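In defence of the grey day

12/6/23

I have a confession that makes me unpopular at this time of year: I like a dull sky. I don't mean moody, with big black clouds and a bit of drama. I mean properly dull, lid-on, the same colour at four in the afternoon as it was at breakfast.

My neighbours in Duvness treat the sun like a bus that might not come again. The first warm Saturday in April and everyone's out on the front with their sleeves rolled up, looking a bit cold and a bit pleased with themselves. Then comes the guilt. If it's nice out, you have to be out. I have never once sat indoors with a book on a sunny afternoon without hearing my mother's voice telling me I was wasting it.

A grey day asks nothing of you. You can do the ironing. You can go for a walk or not go for a walk, and either way it'll look much the same when you get back (I usually go, as it happens, and I usually have the whole sea wall to myself).

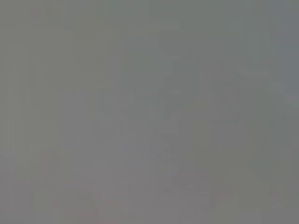

I moved here from Steten, where we had proper summers, and for the first year I complained like everybody else. I kept one of those weather apps and checked it before I'd even put the kettle on. I nearly booked a week away in the sun for £400, purely out of spite. Then somewhere in the second winter I stopped looking, and I can't say I've missed it.

What gets me is how we talk about it. The forecasters say "I'm afraid" before the word cloud, as though someone's died. "Sadly it's staying overcast." Sadly for whom? My beans are happy. The dog's happy – she's a black Labrador and anything over 70 degrees has her lying flat on the kitchen tiles. I'm 63 and I burn in ten minutes, so I'm happy too.

And colours look better, I'd swear to it. The fishing sheds down at Jirketti are painted a sort of rusty red, and in full sun they're just sheds with a glare coming off them. Go on a flat, cloudy morning and that red nearly hums.

I'm not asking anyone to give up their barbecues. Have your heatwave, enjoy it, lend me your hat. But when the cloud comes back over on Thursday and you find yourself sighing in the queue at the baker's, please don't turn round and expect me to join in. I'll be the one buying two buns and going the long way home.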